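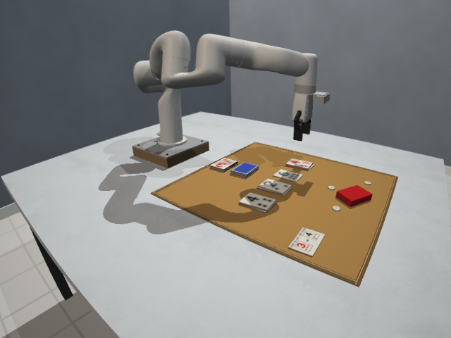
**Ticket 358 – Planner stops above the card row**
Opened by: Sohail Gilani, 14 March 2019
Component: Trellar planner, card table sim

Approach to the red 4 fails on some seeds. Log shows "no valid grasp pose" and the arm holds position until the run times out. Failed 5 of 57 runs overnight. Clirko reports no joint limit hits.

Tried so far:

- Raised the IK timeout to 2 s – no change
- Turned off shadows in the renderer – still fails, so perception looks fine
- Replayed seed 57 with the card pose fixed by hand – passes
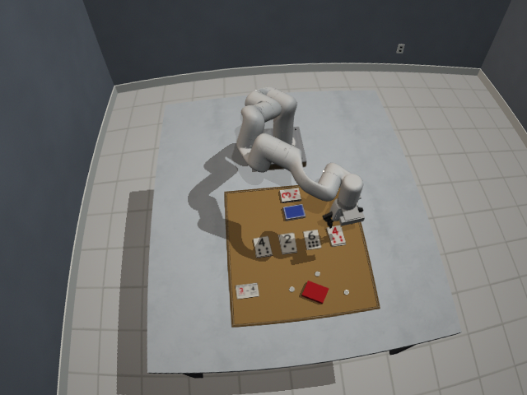
The pose estimate drops the yaw when a card is tilted in the row. Besow sends it, but the Trellar adapter reads only x, y and z. Patch is on my branch. Need a rerun of the full set before I close this.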